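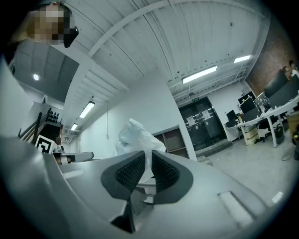 Aushilfen gesucht (m/w/d) — Halle Badetti, Räumen, Sortieren, Packen

Wir räumen um und brauchen Leute. Start im November, Ende offen, je nachdem wie schnell wir durchkommen. Lekota Lagerdienste, Standort Badetti.

Worum gehts

Die Halle wird neu sortiert, oben und unten. Viel Kleinzeug, viele Kartons, dazu Regalböden, Leuchtmittel, Kabel, Büromaterial aus der alten Verwaltung. 1.008 Positionen stehen auf der Liste, jede muss einmal in die Hand genommen, angeschaut, beschriftet und an ihren neuen Platz. Was weg kann, kommt auf die Palette an der Rampe. Was unklar ist, bitte nicht wegwerfen sondern in die gelben Kisten — das schaut sich Johannes Nel am Abend an.

Was zu tun ist

Kartons packen, zukleben, beschriften (leserlich!!)
Regale leerräumen, auswischen, wieder einräumen
Sachen über die Treppe nach unten tragen, Aufzug gibts in dem Teil nicht
Liste führen, Stückzahl eintragen, abhaken
am Schichtende fegen, Gang frei, Licht aus

Was ihr mitbringt

Feste Schuhe, geschlossen. Ohne geht nicht, auch nicht am ersten Tag.
Treppensteigen mit Gewicht sollte kein Problem sein. Schwere Sachen immer zu zweit.
Deutsch oder Englisch so dass man sich versteht.
Erfahrung im Lager schön, muss aber nicht. Wer ordentlich eine Küche einräumen kann, kann das auch.
Mindestalter 18.

Zeiten

Frühschicht ab 7 Uhr, Spätschicht ab 13 Uhr. Bitte bei der Bewerbung dazuschreiben was geht und was nicht. Halbe Schichten nur nach Absprache, aber fragen kostet nix. Wir suchen insgesamt neun Leute, vier früh, fünf spät. Studierende gern, Rentner auch gern, Hauptsache zuverlässig. Wer nur zwei Wochen kann, bitte trotzdem melden.

Geld

70 Euro pro halbe Schicht, volle Schicht das doppelte. Wer bis zum Schluss dabeibleibt kriegt einmalig 500 Euro obendrauf, kommt mit der letzten Abrechnung. Anmeldung läuft über uns, Steuer-ID und Sozialversicherungsnummer bitte gleich am ersten Tag dabeihaben, sonst verzögert sich die Auszahlung und dann ruft wieder jeder im Büro an.

Praktisches

Handschuhe und Cutter gibts vor Ort. Wasser und Kaffee auch, Essen bitte selber mitbringen, Mikrowelle ist im Pausenraum. In der Halle ists im November frisch, also Pulli oder Weste, lieber zwei dünne Schichten als eine dicke. Spinde sind da, Schloss selber mitbringen. Fahrräder bitte nicht am Geländer der Treppe anschliessen, da muss man mit den Kisten vorbei.

Parken hinterm Gebäude, Einfahrt Prolteck, nicht vorne bei der Anlieferung. Bus hält an der Haltestelle Brirkutance, von da fünf Minuten zu Fuss.

Bewerben

Kein Anschreiben nötig, kein Lebenslauf. Kurze Nachricht über das Kontaktformular reicht, Betreff "Umräumen Badetti" — mit Name, Telefonummer, Früh oder Spät, ab wann. Johannes Nel meldet sich zurück, meistens am selben Tag, manchmal dauerts auch zwei. Anrufe bitte erst ab 15 Uhr, vorher ist er in der Halle unterwegs und hört das Handy nicht.

Kennenlernen läuft vor Ort, halbe Stunde, einmal durch die Halle und die Treppe rauf und runter, dann wissen beide Seiten bescheid. Plätze werden nach Eingang vergeben.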